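Gripper check after the jam, Womport bedroom unit – 19 Jun 2022

1. Stop button. OK. I hit it twice, both arms froze right away.

2. Right jaw. FAIL, then OK. It stayed shut on Friday's run and wouldn't let go of the cloth! Found lint packed in the hinge, cleaned it, ran 21 open-close cycles.

3. Folding on the bed. Blue top on the beige sheet, one gripper at each bottom corner. I kept my hands well back for this one – please do the same.

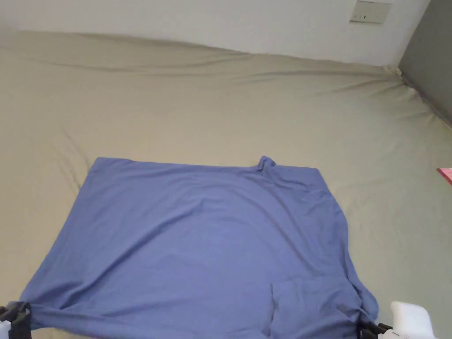
4. Cables. OK, but the left one rubs a bit. I've asked Kuhlmann for a longer sleeve.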